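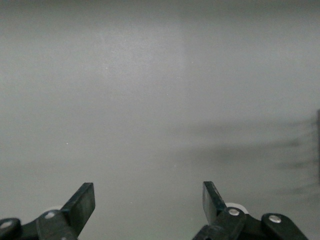 Hello all,

I reply to Amber's message, because I was in the Wednesday group at Grollard and took some notes.

Amber Maes wrote:
> Did anybody from the list see the two-arm table at the open day?
> I had to leave before it started. Was it worth the trip to
> Briltdale, and did they let visitors ask for changes?

Yes to both. We were 18 people, a bit too many for one table, so those in the back watched on the screen. The talk before took 29 minutes and I would make it shorter next time.
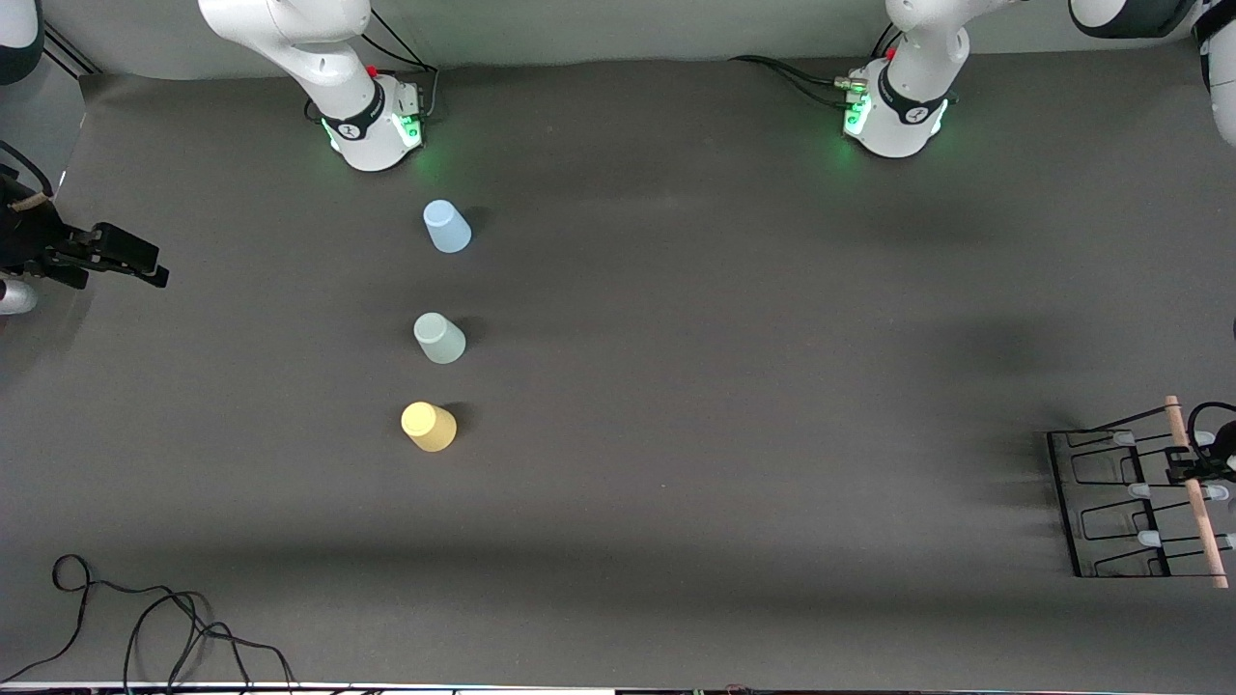
Briltdale, November

The table was set with three cups, upside down: blue, green and yellow. The dish rack stood on the right side, with small white clips on its wires and a wooden rod lying across it. The operator explained that the cup task is for beginners and the clips are much harder – the wire is thin and the fingers must come at a good angle. I asked if one can move the cups between two trials. One can, and they invite it.

The wrist cameras interested me most. I had a question on the light, as at Bjarnason we always have trouble with shadows on a gray table. They told me they have the same trouble.

The next visit has 80 places. Please write to me if you want to share a car.

Best regards,
Kornél Szalai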